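The can that went bang

A drinks can is a wonderful thing to give a robot. It is shiny, round, slippery when cold, stiff when full and feeble when empty, and it comes covered in print that looks completely different every time you turn it a few degrees. If a machine can put a row of cans on a shelf and leave them standing, it has learned quite a lot about the world.

Padura does it with two arms. It lives on the ground floor of the Jarwood workshop in Histon, and its job is to pick up cans from a tabletop and stand them in a row along a low shelf, left arm or right arm, whichever is better placed. I have watched a fair number of robots stack a fair number of things and I still found myself leaning in. There's a moment when the fingers part and the can is left to stand by itself, and it gets me every time!

On run 842, one February afternoon, the left arm set a full can on the shelf, opened its fingers, began to back away, stopped, and then closed them again as hard as it could. The can went off like a champagne cork. Cola reached the window.

Nobody was hurt. The team wiped down the table, checked the fingers for cracks, found none, and put it down to a bad grasp. It looked like one on the video. The can had been sitting a little skew, the arm had hesitated, and there was a perfectly good entry in the log saying that the gripper had lost its position. They fitted a splash guard over the electronics and carried on.

Then it happened again, with the right arm this time, and an empty can. An empty can doesn't go bang, it just folds, and that was the lucky part, as you can see exactly where the fingers were from the shape of the dent. They had shut all the way. No grasp in the software asks for that. Every grip command passes through a layer called Naidu, which won't send anything above 34 newtons and won't ask for a width narrower than the can. Whatever had told those fingers to close, it hadn't come from Naidu.

So where had it come from? This is the bit I love, and it took the team the best part of a month.

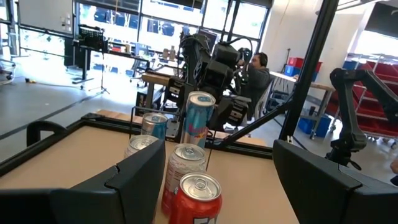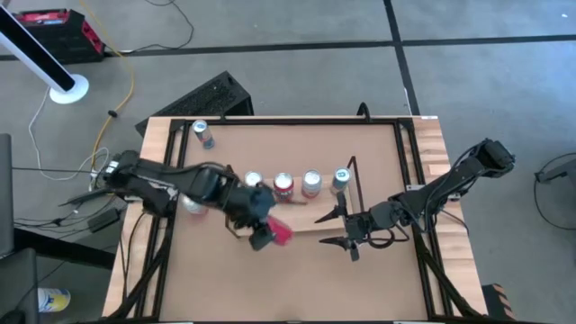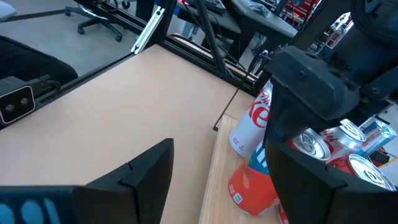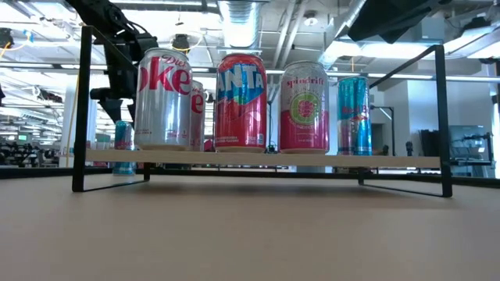 Cans and grippers at Jarwood's workshop in Histon. In the last picture the gripper is just above and behind the left-hand Diet Coke.

They began with the cameras, which was wrong but sensible. Silver lids throw back a lot of light, and a system that misjudges the edge of a lid will misjudge the can. They pulled every recording they had and lined up the grasps that had gone badly. Plenty of cans had been nudged or knocked over, and some of those really were down to vision. None of them ended with the fingers shut tight.

Next came the software, and two weeks of reading messages. Naidu keeps a copy of everything it sends. In both crushing incidents the last thing it had sent was "open", and the gripper had duly replied that it was open. After that came a silence of 50 milliseconds. Then the gripper spoke up again, cheerful as anything, reporting that it was ready.

Ready is a word a gripper uses once a day, when somebody switches it on.

The grippers had been restarting in the middle of a run. Each has its own little controller, and when that controller wakes up it has no idea how far apart its fingers are. So it finds out in the simplest way there is: it closes them until they can't close any further, calls that zero, and opens up again. At eight in the morning with nothing in the way, this is a pleasant little clap. With a full can in the way it's a crusher, and the closing force during that clap is set inside the gripper, where Naidu's limit has no say.

Once they knew what to look for, the cause of the restarts fell out in an afternoon. Both grippers shared a power supply with the arms' wrist joints. If the two arms happened to lift at the same instant, the voltage sagged, and now and then it sagged far enough to knock a gripper out for a blink. For most of Padura's early life the arms had taken turns. The update that let them move together, and made the whole thing so much lovelier to watch, had gone in shortly before run 842.

There was a worse discovery to come. While they had the wiring out on the bench, somebody asked what the red stop button did to the grippers. The answer was nothing. It halted the arms at once, as it should, and left the fingers powered so that a robot stopped in mid-air wouldn't drop what it was carrying. That's a reasonable choice when the thing being carried is heavy and the fingers only do what they're told. It looks very different when the fingers can decide to clap. Anyone reaching in to rescue a can after pressing stop would have been reaching between two fingers that could still shut.

The repairs are splendidly dull. The grippers have their own supply now, with enough in reserve to ride out a sag. The start-up clap has been slowed right down and made so weak that I let it close on my thumb, twice, and giggled. After any restart, the gripper waits to be asked before it moves. The stop button has gained a second stage: arms first, and then, if you hold it down, the fingers go slack and whatever they were holding is yours to catch. There is also a rule on the wall about hands, in very large letters.

They've put the fault into the test routine as well. At random points in a run the rig now cuts power to a gripper on purpose, usually at the most awkward moment it can find, and checks that the fingers stay where they were. When I visited, the counter stood at 2534 runs, and no can had been crushed since the new supply went in. Several had been knocked flat. One rolled off the table while I was talking and went under a desk.

I asked whether they had thought about going back to one arm at a time. There was a short, rather shocked pause. Then they set both arms going and we all stood and watched, with the left one letting go of a can just as the right one reached for the next.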